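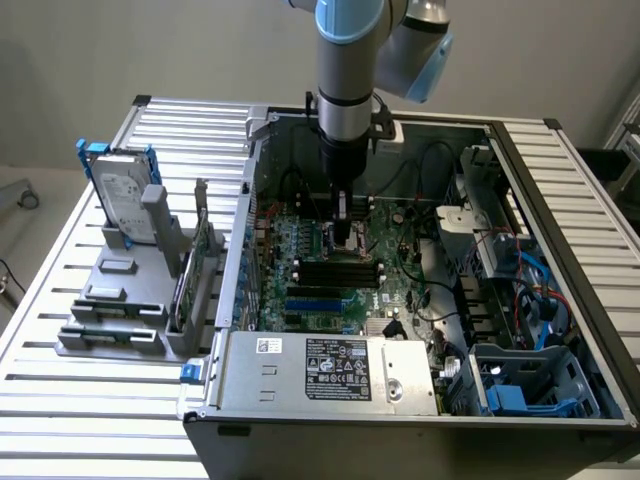 Heltton Desktop Repair takes in tower computers of every age, and on this page I have collected the questions that customers ask us most often before they bring one to the counter. Many of these questions are easier to understand when you know how a tower looks with its side off and the case lying down. The four black memory slots are just below the processor socket, the blue expansion slots come under them, and the power supply is the silver box along the bottom with the black label. The red and blue cables at the right are SATA cables, and they belong to the drives. If you can find these parts in your own computer, you can follow everything written below.

Gil-soo Han, Heltton, Fondden Street shop

## Before you bring the computer

### Do I need to make a booking?

For a new memory stick or a new drive, no. You can come in any time when we are open. For a fault that we must search for, please phone first so that we can keep a place on the bench for you.

### What should I bring with me?

Only the tower and its power cord. Please leave the monitor, the keyboard and the mouse at home. We have our own, and in the past we have mixed up two grey mice and both owners were unhappy.

If your computer has a password, write it on the intake form or come by to type it when we call you. Both ways are fine with us.

### How should I carry it in the car?

Lay it on its side on the back seat or on the floor, with the side that opens facing up. A heavy cooler or a big graphics card hangs on the motherboard when the tower is standing, and a rough road is not good for it. Put a towel under the case. Take out any USB sticks, including the very small ones that are easy to forget.

### Should I clean it before I come?

You can wipe the outside. Please do not use the household vacuum cleaner inside. We clean the inside with air as part of any job, and it is not charged separately.

## Memory

### How much memory can my computer take?

It depends on the motherboard and not on the size of the case. A board with four slots can normally take more than a board with two, but the maker sets a limit for every slot. Bring the model number of the board, or the model number of the whole computer if it is a ready-made one. It is usually on a sticker at the back or on the side.

### Can I mix old sticks and new sticks?

Sometimes. They must be the same generation, otherwise the notch is in a different place and the stick will not go in. Please do not push harder. With the same generation but different speed, all sticks will run at the slower speed. When a customer has four slots, I prefer to put matching sticks in pairs, and the manual of the board tells which slots make a pair. The colour of the slots does not always help you, because on some boards they are all one colour.

### I added memory and now the screen is black. Did I break it?

Most likely you did not. In most cases the stick is not seated fully. Switch off, pull out the power cord, hold the power button for five seconds, and take the stick out. Put it back evenly until the clip at each end closes. If the screen is still black, try with only the old stick. If it is black also with the old stick, bring the computer to us.

## Drives

### My computer has a hard drive in a blue plastic carrier. Do I need to keep the carrier?

Yes, please keep it! A carrier holds the 3.5-inch drive on both sides so that it can slide into the drive cage without screws. Carriers are made for one family of cases, and for an older case it can be difficult to find another. We receive many towers where somebody has thrown the carrier away and the drive is held with tape.

To take out the drive, unplug the two cables first (the data cable and the wider power connector), then press the latches and slide. If it does not move, look for one more latch before you use force.

### Can I put a solid-state drive where the hard drive was?

Yes. A SATA solid-state drive uses the same two kinds of connector. It is smaller, so it needs an adapter bracket to sit in a 3.5-inch place. We sell a metal one from Cukau, and we fit it at no extra cost if you buy the drive from us.

### Will you copy my files to the new drive?

We will, when the old drive is still readable. A full copy costs $40. If the old drive makes clicking noises, please switch the computer off and leave it off until we have seen it. We do not open drives in our shop. For this kind of rescue you need a laboratory, and I can tell you which kind of price you should expect.

### Does it matter if my SATA cable is red or blue?

The colour has no meaning. I like to have different colours in one computer, so that I can see which drive goes to which port without pulling on anything. Check that the plug is straight. The little L shape inside breaks easily when somebody bends the cable too sharply against the side panel.

## Expansion cards and power

### Why does my new card not fit in the slot?

There are long slots and short slots, and older boards can have two types of slot beside each other. A PCI card and a PCI Express card look similar on the counter but they will not go into the same slot. Take a photo of your slots before you buy, or bring the card to us in its bag.

### How do I know if my power supply is strong enough?

Look at the label on the power supply. The number of watts is printed there, together with the safety marks. If you cannot read the label because it faces the wrong way, do not take the supply apart. You can unscrew the whole unit from the back of the case and turn it around, or you can leave this to us.

### Do you repair power supplies?

No, we only replace them. Inside there are parts which can hold a dangerous charge when the cord is already out. My colleague Seung-woo Seok is a trained electrician and he also does not open them.

## Prices and time

### How much will it cost?

| Work | Price |
|---|---|
| Looking for a fault | $40 |
| Fitting memory you bought elsewhere | $23 |
| Fitting memory bought from us | no charge |
| Copying one drive to another | $40 |
| Rebuilt tower, ready to use | from $499 |

The fault price is taken off the bill if you agree to the repair. Parts are extra and we phone you before we order anything. These prices are valid from Jun 23, 2022.

### How long will you keep my computer?

Memory and drives are usually finished while you wait or on the same day. A fault can take up to five working days. In March we always need longer, so please have some patience with us at that time of the year.

### Is it worth repairing such an old computer?

For letters, email and photos, often yes. A solid-state drive and more memory make the biggest difference, and the case, the power supply and the board can stay. If the motherboard itself has failed, I will tell you that a rebuilt tower is better value. You decide, and you can take your old drive home in both cases.

### What do you do with computers that nobody collects?

We phone twice and send one letter. After that the tower goes to Ham Recycling and the drive is destroyed in our workshop.

### Can I stay and watch?

You are welcome. There is a chair at the end of the counter. Please leave coffee on the other table.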